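August 29, 2022

Cold this morning for the date, damp in the shop until ten. Hygrometer by the door read high and I left the hide glue in the cupboard.

Spent the first two hours on the index of the Brustanska bindings. The run from Konrad Reisinger's estate sale is now sorted by size and sewing structure, which leaves the spines. Of the tall format, most were sewn on tapes and have held up. The small format was sewn all-along on thin recessed cords, with the kerf cut too deep, and almost every one has broken at the second section. I can repair them in one of two ways: pull the book and resew it, or reback over the old sewing with a new lining and accept a stiffer opening. For volumes that will be read, resewing. For the ones that will sit on a shelf, rebacking is enough, and it keeps the original thread in place for anyone who wants to study it later.

Pulled one small volume as a trial. The old adhesive on the spine was animal glue, brown, brittle, and it came away under a wheat paste poultice in two applications. I had expected three. First application left for half an hour under plastic film, scraped with the bone tool held nearly flat. Second left a little less. The mull came off whole. Under it the folds of the outer sections were worn through for most of their length, the inner ones sound. Guarded the worn folds with strips of thin kozo, long grain running with the fold, edges torn against a water line so that they feather. Cut edges show as a ridge after pressing and throw the thickness off at the spine.

The swell is the problem with this format. Every guard adds a little, and the guards are all in the same place. With thick thread on top of that, the spine ends up noticeably thicker than the foredge and the boards will not sit parallel. I made up a dummy from scrap paper of the same weight and sewed it with the finer of the two linens I have. It rounds well with that thread and no more than light hammering. With the heavier linen it would need a much stronger round than the original had, so the finer thread it is. Waxed it lightly. Too much wax and the kettle stitches slip.

Paper order: the Prasico price list has gone up again, and their minimum is now 150 sheets for the cream laid. I don't need that many. Wrote to Arancibia to ask whether they still split packs. They used to, for regular customers, though I have not ordered in a long while and may no longer count as one. If they won't, I will ask Jovita Nava to share an order with me. She uses the same weight for endpapers, and would probably take half.

Jovita telephoned before I got around to it, as it happens, about a different matter. She has an account book in quarter leather with red rot on the spine and wanted to know what I use to consolidate. I told her hydroxypropylcellulose in ethanol, two thin coats, the second after the first has dried completely, no wax until a day has passed. She has been putting the wax on the same afternoon and gets a tacky surface. She says the leather darkens whatever she does. It does darken somewhat. I test on the turn-in first, where it won't be seen, and if the change is too much I stop and make a box for it. She agreed to the paper in principle, and will look at what she has left before she commits.

Lunch late. Read over it, with the back numbers of the Pedex bulletin that came in the same carton as the bindings. Not a complete set. The paper is poor and already yellow at the margins, the stapling rusted through on the older issues, and the articles are uneven, but there is a good long piece on board attachment with measured drawings of the lacing paths. The author prefers three holes to two at the head and tail and gives pull-test results for both. The difference is smaller than he makes out. I copied the table into my notebook along with the thread weights, which he puts in a footnote where I nearly missed them.

Another article covers the care of varnished tabletops in reading rooms. He is against silicone polish, as I am, because of what it does to any later refinishing and because it migrates to whatever is laid on it. For dark stains he advises finding out first whether the mark is in the finish or under it. If a fingernail passes over it without catching, and the gloss runs unbroken across it, it is probably underneath, and no amount of rubbing will reach it.
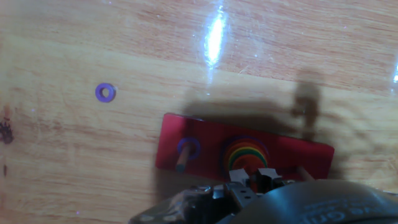 Issue 16, p. 2

The shine and the fine scratches go together on a surface like this one. A matte finish hides them. The dark blotch on the left I would leave alone, spatters included, until I had tried a swab somewhere less visible. He recommends oxalic acid for iron stains in bare wood, at a strength I would call too high for a first attempt, and says very little about rinsing. Residue left in the grain near books is a worse fault than a stain. I made a pencil note of that in the margin and then regretted writing in it, even in pencil.

The same issue has a letter arguing that felt pads under book supports trap grit and do more scratching than they prevent. I have thought so for some time. Replaced mine with thin cork two winters ago – it sheds a little, but the crumbs are soft and brush off.

Back to the bench at three. Sewed the first half of the small volume on the frame. Tension was uneven through sections four and five and I took those out and did them again. The recessed cords will be replaced with flat linen tapes at the same stations, the old kerfs filled with a twist of kozo and paste. The tapes sit proud of the spine by less than the thickness of the lining, so the new lining will hide them and the original cover should go back on without stretching. I measured it twice. There is a millimeter to spare across the spine, perhaps slightly more once it has been in the press.

Humidity was down by the afternoon, so I pasted up the linings for tomorrow and hung them on the line. The new batch of paste is smoother than the last. I strained it through the horsehair sieve three times and thinned it with a brush in cold water, a spoonful at a time. Labeled the jar with the date.

Accession number for the trial volume is 682. Entered it in the ledger with the condition notes and a drawing of the sewing stations. The remaining small ones can wait until October, when the heating goes on and things dry in a reasonable time.

To do: sharpen the paring knife, new blotters, reply to Arancibia if they answer, send Jovita the proportions for the consolidant in writing. Check the press screw for oil.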